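Vonel by slow boat - notes for club night talk
(25 mins + questions, dont run over again)

OPENING
Hands up who's been to Vonel. Probably none. Wait for it.
I went in April, way off season. Hotel in Lasside shut, one bar open, rained sideways. Loved it.
Say up front - this is a budget trip, not a cruise. If they came for the cruise talk that's next month.

GETTING THERE
Fly to Jernotthorpe, cheapest fare I found was 89 dollars one way, carry-on only. Bus from the airport drops you at the harbor gate.
Ferry leaves 5 am. Yes, am. Ticket window opens when it feels like it, so be in line early.
11 hours on the water, up to 14 if the wind's against you - mine was on time, more or less.
Cabin or deck seat? Deck seat. Cabins are over the engine and smell of diesel. (tell the earplug story, short version)

FOOD ON BOARD
Cafe closes once you're out of the harbor and doesn't reopen till Vaher. Bring your own.
Hot water tap by the stairs is free, everybody uses it. Noodles, tea, instant oatmeal.
Pack a fork!! I ate with a pen lid the first night.
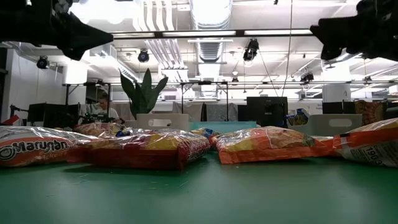 Noodles, Maruchan and others. The 11-hour dinner plan.

Pause here, someone always asks about seasickness. Ginger candy, sit low and in the middle, look at the horizon. Pills BEFORE you board.

VAHER STOPOVER
Boat sits here for a bit to unload. You can get off, keep your ticket stub or they wont let you back on.
Bakery up the hill, left at the church. Cardamom buns. Get two.
Public bathroom is coins only. Learned that the hard way.
Don't wander past the lighthouse - the horn goes once and then they leave. I ran. Not pretty.

LASSIDE
First proper town on Vonel. Harbor, one main street, sheep.
Stayed in a guesthouse, 42 a night, shared bath, breakfast is fish. Just fish.
Only ATM was broken so bring cash. Small bills.
Walk to the north cliffs, easy path, muddy at the gate. Puffins were'nt in yet, try later in the spring.
Locals - quiet till you ask about the ferry, then you can't stop them. Do the bit about the timetable argument.

SNACKS AND SHOPPING
The store in Lasside closes at lunch and prices hurt. Chips cost what a sandwich does at home.
Buy snacks in Jernotthorpe before the boat. Spread out what you've got, put half back, you'll still have too much. 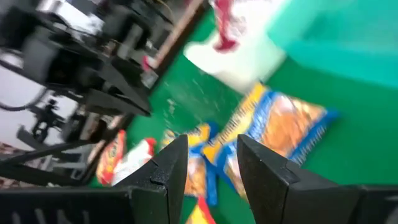
WHAT I'D DO DIFFERENT
Stay five nights, three was too short, lost one to fog.
Better boots. Less camera gear.
Book the return boat on arrival, it fills up with freight drivers.

QUESTIONS
Likely ones: wifi (bad), dogs (ok on deck only), is it safe (yes), would I go back (already looking at fares)
Handouts by the door - ferry times and guesthouse number. Check times before you go, they change.
Switch off projector!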